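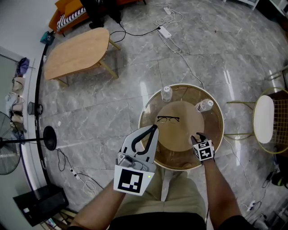 *Side table, two water bottles, glasses.*

# Common maths assessments across year groups – are they worth the hours?

**tallyroom** – 2025-04-23

I lead maths in a secondary with 600 on roll. Our trust has asked every department to move to common assessments from next year: same paper, same day, same mark scheme, for every class in a year group. At present each of us writes our own end-of-unit tests. The trust is also keen on us using Jilevano to store and mark them.

There are 9 of us in the department, three of them part-time. I can see the case for it. Two parallel Year 8 sets sat very different fractions tests in the autumn and the results told me nothing about who needed help. But writing a paper together took us four meetings last time and we fell out over whether a question on recurring decimals belonged in it.

Has anyone done this in a school of our size? What did you drop to make room?

---

**greyledger**

We did it two years ago at Wastance. Similar size, slightly smaller department. Write the test before you teach the unit. The first year we wrote them in the last week of each unit and it was a mess, as everyone had already taught their own version and wanted their own version tested.

We dropped the weekly homework check and the fortnightly book scrutiny. The head agreed to that in writing, which I'd suggest you get too.

---

**oddfunction**

I'm going to disagree with the whole idea. My Year 9 bottom set needed another fortnight on negative numbers in the spring. Under a common test date they would have had to move on, sit a paper on something they hadn't learnt, and get a mark to prove it. I was at a school that did this and the weaker classes got further behind every half term.

My own tests are written for the pupils in front of me. I don't see why that's a problem that needs fixing.

---

**greyledger**

> My own tests are written for the pupils in front of me.

That was my view as well. Then we swapped papers for an afternoon and my "hard" ratio question was a warm-up in the room next door. My pupils had been told they were doing well on ratio. They weren't, compared with the others.

On dates, we allow a window of nine school days. A class can sit the test at any point in that. It doesn't give you your full fortnight but it covers most cases.

---

**oddfunction**

And the early classes tell the later ones what's on it.

---

**greyledger**

Some do. We have a second version with the numbers changed. It's extra work, I won't pretend otherwise.

---

**pinksetsquare**

Primary here, so ignore me if this doesn't carry over. We're three-form entry and have always shared tests. The test was the easy part for us. Marking was where we differed. One of us gave the method mark for a correct number line with the wrong answer, one didn't, and one gave half marks, which weren't in the scheme at all.

Now we each mark the same five scripts before we start on our own pile. It takes 60 minutes, sometimes less. I'd keep that even if we stopped doing common tests.

---

**tallyroom**

Thanks all. The five scripts idea carries over fine and I think I can fit it into an existing meeting.

oddfunction – I have the same worry about the bottom sets. Would a shorter common section plus a section written by the class teacher help? Say two thirds and one third.

---

**oddfunction**

It would be better than what you described first. I'd want the common part to be on what everyone agrees is essential and nothing else. In my experience that list gets longer at each meeting.

---

**marlpit_77**

We have Jilevano. The question bank has more than 1,000 items for Key Stage 3 and we use very few of them. A lot are multiple choice, and you can't see the working, so you can't tell a slip from a misunderstanding. It's decent for keeping results in one place. We still print our papers and mark by hand, then type in the scores question by question.

Before that we used Kadlec. It was slower but let you edit the wording of a question. If the trust hasn't signed anything yet, ask whether you can do that.

---

**tallyroom**

They have signed, sadly. Runs from June.

---

**marlpit_77**

Then ask for training on the import screen and skip the rest. You can set up the spreadsheet once and reuse it.

---

**fourthdraft**

I was head of department at Fokden when this came in, so here is a view from the other side. The first data meeting put every teacher's class average up on the screen. Two people stopped contributing questions after that and one asked to move year group. We had spent months saying it was about pupils and that one slide undid it.

Second year we looked only at questions. Which one did the whole year get wrong, what did we each do when we taught it, and who had a class that did better on it. No averages at all. People began bringing their own pupils' work in without being asked.

So before anything else I'd find out who in the trust sees the class-level results.

---

**oddfunction**

This is the first post in the thread that has moved me at all. Did senior leaders leave you alone with it, or did they still want the averages?

---

**fourthdraft**

They still wanted them. I sent year group figures only and was asked for more twice. After that they let it go. A different head might not have.

---

**tallyroom**

I've emailed the trust lead to ask who sees what. I'll also put the two thirds, one third split to the department, with Year 7 only to begin with. Linear sequences is the first unit, so at least there's not much to argue about.

---

**pinksetsquare**

You'll be surprised. We lost most of a meeting over whether "term-to-term rule" should be in bold.

---

**greyledger**

I can send our Year 7 sequences paper and mark scheme if it's useful as a starting point. Question 6 needs rewriting, half of ours read the pattern from the wrong end. Message me.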